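Livestock and Boning Hall Vacancies – Cirnside Meat Works

Applications are invited for a number of posts at the Cirnside plant, ahead of the second shift starting in February. The plant handles cattle and sheep from farms within the district and sells to butchers, caterers and two wholesale customers. It is run by Traster, who also own the cold store on the Humberg road.

There are 14 full-time posts in all. They are permanent after a probation period of three months. We will consider job shares for the packing and office posts only.

Posts available

Lairage hand (two posts). Unloading and penning stock, checking ear tags against movement papers, watering and bedding, washing down pens and lorries. Early starts. You must be calm around animals and have worked with cattle before, on a farm, at a mart or in another plant.

Slaughter line operative (three posts). Applicants must hold a current certificate of competence for the species they will be working with. We cannot train from scratch for this post at present.

Boner or trimmer (four posts). Forequarter and hindquarter work on beef, with lamb on two days a week. Knife skills will be tested on the day of interview. Experience in a retail butcher's shop counts.

Packer (three posts). Vacuum packing, labelling, weighing and boxing. No experience needed. Full training is given in the first fortnight.

Maintenance fitter (one post). Conveyors, hoists, saws, refrigeration and general building repairs. A recognised trade qualification is required. The fitter shares an on-call rota with two others, one week in three, for which a separate allowance is paid.

Stock and intake clerk (one post). Booking in farm deliveries, keeping kill sheets, sending weights and grades to producers and answering their calls. Good spelling and a clear telephone manner are needed. Most of the work is done on the Campos intake system, and we will show you how to use it.

Hours and pay

The second shift runs from 1.30 pm to 9.30 pm, Monday to Friday, with a paid break of 30 minutes. Lairage hands work 5 am to 1 pm. The clerk's hours are 8 am to 4 pm. Saturday work is offered at time and a half in the busy weeks before Christmas and Easter but is not compulsory.

Packers start at £486 a week before tax. Rates for the skilled posts are set by grade and will be given to you before interview, so please ask. The fitter is paid monthly, starting at £2293 after the usual deductions for a single person on a standard tax code – your own figure may differ. Everyone else is paid weekly, on a Friday, into a bank or building society account.

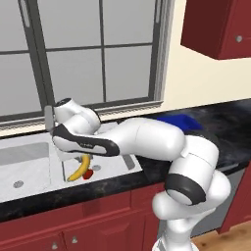 Holidays are 28 days a year including bank holidays, rising by one day after two years. The plant closes for a week at the end of July and leave must be kept back for this. There is a workplace pension, and staff may buy meat at trade price on Thursdays.

Whites, boots, helmets, gloves and chainmail are supplied and laundered on site. Boners may bring their own knives if they are of an approved type, but they must stay in the plant once accepted.

Getting here

The works is on the north side of Cirnside, past the grain dryer. There is free parking. The last bus into town leaves before the second shift ends, so applicants for that shift should have their own transport or a reliable lift. We keep a list of people willing to share cars and can pass your number on if you ask us to.

Health

All staff working with open product must complete a health form and may be asked to see a nurse before starting. Please tell us about any skin condition, recent stomach illness or hearing trouble. It will not necessarily rule you out. The boning hall is kept cold all year and the work is done standing. Boxes weigh up to 20 kilos.

How to apply

Forms can be picked up from the gatehouse between 7 am and 5 pm or from the farm shop counter. If you would prefer to have one posted, ring the works office. A CV may be attached but we still need the form. Give two referees, one of them your present or last employer, and say clearly which post you want. You may apply for more than one – put them in order.

Please bring proof of your right to work in the UK and any certificates to the interview. Copies will be taken and the originals handed back the same day.

An open morning will be held at the works on Sat 16 November from 9 am to noon. The production area will be stopped for cleaning, so visitors can walk round it. Wear flat shoes and leave jewellery at home. Under-16s cannot be admitted past reception.

Completed forms must reach the office by the end of the month. Interviews will be held in the first two weeks of December. Former employees are welcome to apply and should give their old clock number if they have it.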